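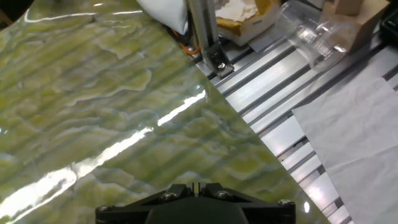
Handout 6: Perception and grasp planning on a reflective work surface

Course: Software for Laboratory Manipulation
Notes by Leen Semaan. Lab part by Thongchai Wongsuwan.

Read before the lab session. Bring your code from handout 5, since the frame transforms carry over.

6.1 What the software has to do

The task in this unit is to find a tube rack on the table, pick it up by its long sides, and set it down at a given pose. The code is split into four nodes: detection, pose estimation, grasp selection and motion. Each one publishes its result with a time stamp and the name of the frame it is expressed in. If either is missing, the next node must refuse the message. Most of the lost time in last year's reports came from poses that were correct but in the wrong frame.

We use two views. The wrist camera moves with the gripper and gives detail at short range. The fixed camera sees the whole table and does not move. Keep them as separate sources until section 6.4.

6.2 Glare

The green marbled mat is glossy. It is also patterned, and the rails of the table show faintly through it. This causes three separate problems, and they should not be fixed with one filter.

First, specular highlights. A light reflected in the mat saturates the pixels and wipes out the color under it. In the wrist view the highlight moves across the mat as the arm moves. In the fixed view it stays put as long as the lights and the mat do. For the fixed view a static mask is enough. For the wrist view you need to detect saturated pixels in each image and mark them as unknown. Do not fill them in. Unknown is a valid value and the pose estimator can handle it.

Second, the pattern. The pale veins produce edges, and an edge detector cannot tell them from the outline of a pale object. Threshold on hue before you look for edges. A purple rack is easy to separate from yellow-green this way. A white rack is not, and you will need depth or the hole pattern.

Third, the rails. They are straight, parallel and evenly spaced, so any line-based method will find them first. Fit the rail direction once, store it, and reject line segments within 2 degrees of it. The cost is that a rack lined up with the rails loses its long edges. Use the grid of holes for orientation in that case.

6.3 Transparent objects

Clear lids and boxes are the hardest items on this table. Depth readings on them are often missing, or they belong to the surface behind. A lid lying flat on the mat may show up only as a few thin highlights.

For this course you do not have to grasp anything transparent. You do have to avoid it. The planner takes a list of keep-out boxes, and each clear object must have one. There are two ways to get them:

Enter them by hand in the scene file before the run. This is acceptable for the first lab.

Run the segmentation model supplied in the Tikcombe package and grow each region before turning it into a box. Set the margin in the config file and state the value in your report.

If the model gives a low score for a region, keep the box anyway. A false obstacle costs a longer path. A missed one costs a collision.

6.4 Combining the two views

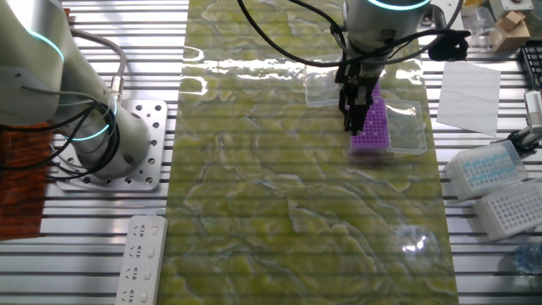 The fixed camera is used for the first estimate. It gives the rack's position on the table and a coarse heading. The arm then moves to a viewing pose over that position, the wrist camera takes an image, and the estimate is refined. Only the refined pose goes to grasp selection.

Two checks are required before the refined pose is accepted:

The refined position must agree with the first estimate to within the tolerance in the config file. If it does not, discard both and start over. Do not average them.

The two time stamps must be less than 150 ms from the time of the joint reading used to transform them. A pose taken while the arm is still settling will look fine and be wrong.

Once the gripper closes on the rack, the fingers and the arm hide part of it from the fixed camera. Stop updating the pose from vision at that point. Attach the rack to the gripper frame in the planning scene and let the kinematics carry it until release. Several groups left the detector running here, and it reported a second, smaller rack next to the real one.

6.5 Grasp selection

The rack is rectangular, so a parallel gripper has two useful closing directions. Closing across the short side is preferred. The finger opening is smaller and there is more clearance from neighbors. The grasp node should list all candidates, remove those where a finger would enter a keep-out box, and rank the rest by distance from the joint limits.

Check both fingers. A clear lid beside the rack leaves little space on one side, and a test that uses only the gripper's center line will pass a grasp that puts a finger through the lid.

If no candidate is left, return an empty list and a reason code. Do not relax the margins in code.

6.6 Two arms on one table

The planner for one arm must treat the other as an obstacle, including its base plate. For this unit the second arm is held in its parked position and its joint values are read once at startup. Cables are not in the robot model. Yetunde Obi has added a rough cylinder around each cable loop to the scene file. Leave those in, even when they block a path you would like to use.

6.7 Lab work

Step 1. Load the Stornwood scene file and check that the keep-out boxes match the table in front of you. Correct them if they do not.

Step 2. Run detection alone on the recorded set. It holds 48 image pairs. Report how many give a rack pose and how many are rejected, with the reason for each rejection.

Step 3. Turn the saturation mask off and repeat. Compare.

Step 4. Run the full chain in simulation with seed 3703 so that all groups see the same object poses.

Step 5. Run on the hardware at reduced speed with an instructor present. Anong Srisuk has the sign-up sheet.

Hand in the code, the config file and a report of two pages at most. Logs go in a separate folder. Questions about the Tikcombe package go to Huguette MacDonald. Reports are due at the end of November.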